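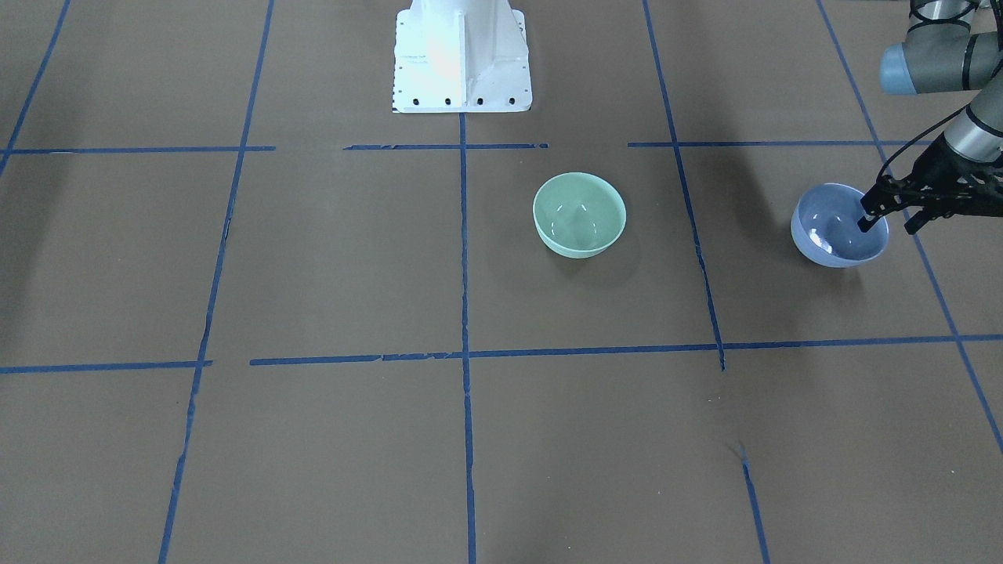 Two bowls, one pale green and one lavender-blue, on a brown mat marked with blue tape. Photo: Ciston.

FOR RELEASE IN AUGUST

Ciston Asks Tableware Sellers to Back Up "Lasts a Lifetime" Claims

Consumer group says most durability promises on everyday bowls and plates can't be checked by the people paying for them

Ciston, the independent household goods group, today called on makers and sellers of everyday tableware to publish the tests behind their durability claims or take the claims off the box.

The group read the packaging, care leaflets and web listings for 50 bowls and plates sold for daily home use. It was looking for the words a shopper relies on: "dishwasher safe," "chip resistant," "microwave safe," "made to last." The words were easy to find. The proof was not. Only three of the listings named a test, and just two of those said how many wash cycles the item had been through.

"I have been reading these boxes for 16 years and I still could not tell you what 'chip resistant' means," said Ottó Kun, who heads product reviews at Ciston. "Resistant compared with what? Dropped from where? If a company has run a test, it should be glad to print the result. When it prints a leaf and the word 'forever,' I start to wonder."

Ciston does not say the products are bad. Some may well outlive their owners. Its complaint is that a shopper standing in a store has no way to tell those apart from the ones that will be dull and scratched by spring, and that price is a poor guide. Several of the most expensive items in the review carried the vaguest wording.

The word "safe" drew the most criticism. In the leaflets Ciston read, "dishwasher safe" could mean top rack only, low heat only, or no tablets with bleach, with the limits printed on a folded sheet inside the sealed box. One leaflet advised hand washing "for best results" on an item whose lid said the opposite.

Warranties did not help much. Many of the longer ones left out chips, stains, fading, scratches and "normal wear," and it is hard to think what else is likely to happen to a cereal bowl. Others required the original receipt and return shipping at the buyer's cost, which can easily be more than the bowl.

Ciston is also skeptical of the industry's usual answer, a new logo. Kitchen shelves carry plenty of seals already, and a seal with no published method behind it is decoration.

The group is asking sellers to do the following:

Print the number of wash cycles tested and the water temperature used.
Put all limits on use on the outside of the package.
State what a warranty leaves out in type the same size as the promise.
Stop using "lifetime" unless the seller says whose.

Ciston sent its questions to the companies in the review, including Grameck and Gulyás. Grameck replied that its products "meet the high standards our customers expect" and did not name the standards. Gulyás said it would look at its packaging at the next reprint but gave no date. Torken, which sells under several store labels, had not answered by the time of this release.

"We'll print whatever they send us," Kun said. "I'm not holding my breath."

The full list of claims, with the wording copied as it appeared, is available from Ciston on request. Shoppers who have had a tableware warranty claim turned down are invited to send the group a copy of the refusal letter.

About Ciston
Ciston reviews household goods and the promises made about them. It takes no advertising and buys the products it reviews at store prices.

Press contact: Ottó Kun, Product Reviews, Ciston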